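4.3 Checking the grip on a tabletop arm

Do this after the wrist camera is mounted and before you run any saved Gasel program. Keep one hand near the power switch.

1. Open the fingers fully and lower them until they hover just above the work surface.

2. Check the wrist view. Both fingertips must show, with a clear gap between them.

3. Hold a soft item between the tips and close in steps of 2 until they pinch it.

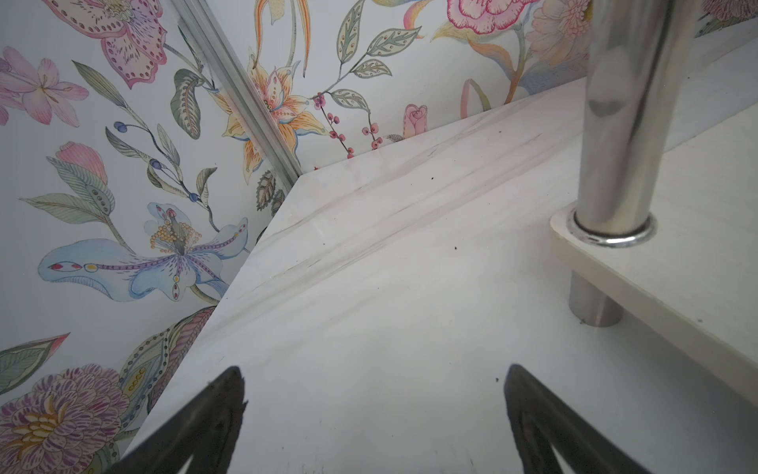

Fingers open over the surface; next, closed on a soft pink item.
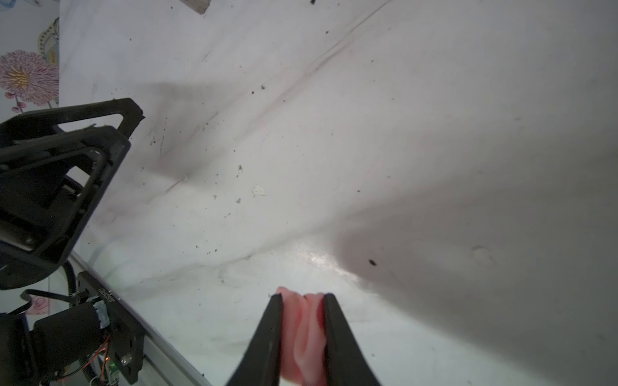

4. Write down the closing value. Raelene Ellery's Dirken build uses 93.

CAUTION: Do not set the closing limit above 1000.

Note: Check the grip again after changing fingers.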